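How do I fit a vitamin C serum into my routine without wrecking my skin?

Ye-ji Ra
Hi everyone! I turned forty in June, and I've decided it's time to get a little more serious about my face. For years all I did was wash with whatever was in the shower and put on moisturizer when I remembered (my mother would faint). My sister gave me a bottle of the Storklow vitamin C serum, the 15 percent one, and I was so excited that I put it on twice a day from the start, along with the retinol cream I already had. After 11 days my cheeks were pink and tight, and even my plain old moisturizer stung.

I've stopped everything for now except the moisturizer and I'm feeling much better, but I'd love to try again because I have some brown spots on my forehead from all those summers at the lake. Should I go back to it slowly, or is my skin just telling me no? And does it matter if I use it in the morning or at night? I get up at 5:30 for work, so the fewer steps before sunrise, the better. I have a small budget too, so please be gentle with me! 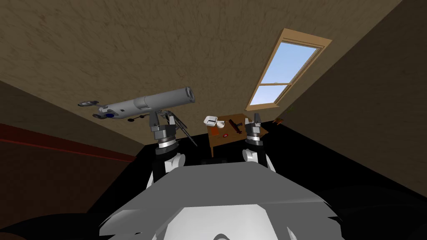

Catarina Ramalho
Oh, you poor thing, I did exactly the same a few years back, only with an acid toner on top of it all! Please don't give up on the serum yet. First, leave your skin alone until nothing stings, and then wait one more week even though you'll be itching to start. When you do, use it every third morning on a dry face, three or four drops for the whole face and neck, then moisturizer, then sunscreen. The sunscreen is the part I'd spend money on, with those brown spots of yours. Keep the retinol for nighttime and don't bring it back until the vitamin C has gone well for a month or so.

If 15 percent still feels like too much, look for a 10 percent, or mix a drop into your moisturizer (some people say that weakens it, and I suppose it does, but that was what my cheeks wanted). Keep the bottle closed tight and out of the bathroom if yours gets steamy. When it goes dark orange, throw it out. And if the stinging comes back or you get a rash, do have a doctor take a look.

Henrique Caldeira
I use the Garnberg one, works fine. Never had redness. Mornings.

Filipa Cordeiro
I agree with Catarina on nearly everything, but I'd do a patch test first, behind the ear or along the jaw, for a few days in a row. Also check what you're washing with! I blamed my serum for a whole winter and it was a foaming cleanser that was stripping my skin. A plain creamy one from the drugstore calmed things down, and I could go back to my serum every other day. Let us know how you get on, Ye-ji, and happy belated birthday!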